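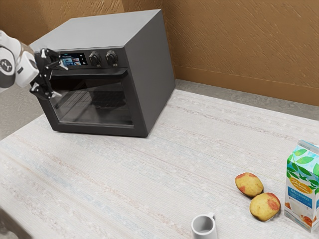 Ticket 876: Breaker trips when toaster oven and kettle run together

Status: Closed
Opened: 2006-10-16
Site: Ojala building, second floor kitchenette
Reported by: Tetteh Gyamfi
Assigned to: Sølve Sæther
Priority: Normal

Reported problem

Counter outlets on the window side go dead when the toaster oven and the kettle are on at the same time. Refrigerator and overhead lights stay on. Resetting the breaker in the hall panel restores power. Has happened on most workdays since the kettle was replaced in July. Yesterday's reset did not hold on the first try.

Log

Entry 1, Sæther
Panel checked. The tripped breaker is position 14, single pole, 20 A, labeled COUNTER L. Position 16 is labeled COUNTER R and was not tripped. Panel cover removed. No discoloration at the breaker terminals. Neutral bar screws tight.

Please confirm which outlets go dead. There are two duplex outlets on the window side and one next to the sink.

Entry 2, Gyamfi
All of them, including the one by the sink. The kettle is plugged in by the sink. The oven is on the window side. We moved the kettle there because the old ticket said the sink outlet was on its own breaker.

Entry 3, Sæther
The old ticket is wrong, or the wiring was changed after it was written. Tested with a plug-in tester and breaker 14 off: all counter outlets dead. Tested with breaker 16 off and 14 on: all counter outlets live. Breaker 16 has a wire landed on it, but the load is not on the counter. Will trace.

Nameplate ratings:
Toaster oven (Funeck): 1500 W, 120 V
Kettle (Ovach): 1500 W, 120 V
Coffee maker: 900 W, 120 V

Oven and kettle together draw 25 A at rated voltage. A 20 A breaker will carry this for a short time and then open on the thermal element. Trip time depends on how warm the breaker already is. This explains why the fault looks random, and also why a reset straight after a trip may not hold. The previous kettle is gone, so its rating is unknown.

Entry 4, Gyamfi
It also tripped once with only the oven on. I am fairly sure about this. Nobody had touched the kettle that morning.

Entry 5, Sæther
Noted. Measured with clamp meter at the panel, breaker 14:

Everything off: 0.1 A
Oven only, bake, highest setting: 12.3 A
Kettle only: 12.4 A
Oven and coffee maker: 19.7 A while brewing

Oven was run alone for 60 minutes on bake. No trip. Insulation resistance of the oven, line and neutral tied together to chassis, was above the range of the meter. No fault found in the oven. The coffee maker is on the same circuit and has a hot plate that stays on after brewing. Oven plus coffee maker is close to the breaker rating and could trip a breaker that is already warm. I cannot rule out that the coffee maker was on during the trip in entry 4.

Entry 6, Sæther
Breaker 16 traced. It feeds a junction box above the ceiling tile over the sink. The cable from the sink outlet also reaches this box but was spliced to the circuit 14 cable. The conductor from breaker 16 was capped and left in the box. Probably done during the cabinet work. No note of it in the Caver maintenance records.

Cable from breaker 16 to the box is 12 AWG, good condition. Sink outlet can be moved back to circuit 16 without pulling new cable. Needs the kitchenette off for up to 3 hours. Please pick a time.

Entry 7, Gyamfi
Any day after 2 pm is fine. I will put a sign on the door.

Entry 8, Sæther
Work done. Breakers 14 and 16 off and locked during work.

1. Sink outlet line and neutral separated from circuit 14 in the ceiling box.
2. Sink outlet connected to circuit 16, with its own neutral.
3. Sink GFCI receptacle replaced. Old one did not trip on the test button.
4. Breaker 14 replaced with same type and rating. It had opened under overload many times and I did not want to leave it in.
5. Panel labels changed to COUNTER WINDOW (14) and COUNTER SINK (16).

Test: oven on bake and kettle boiled four times in a row. Circuit 14 at 12.3 A, circuit 16 at 12.4 A. Voltage at window outlet 118 V under load. No trip.

Keep the kettle at the sink. Do not run the coffee maker and the kettle from the sink outlet together.

Entry 9, Gyamfi
No trips this week. Coffee maker is staying on the window side. OK to close.

Entry 10, Sæther
Closed. Old ticket 92 marked as superseded by this one.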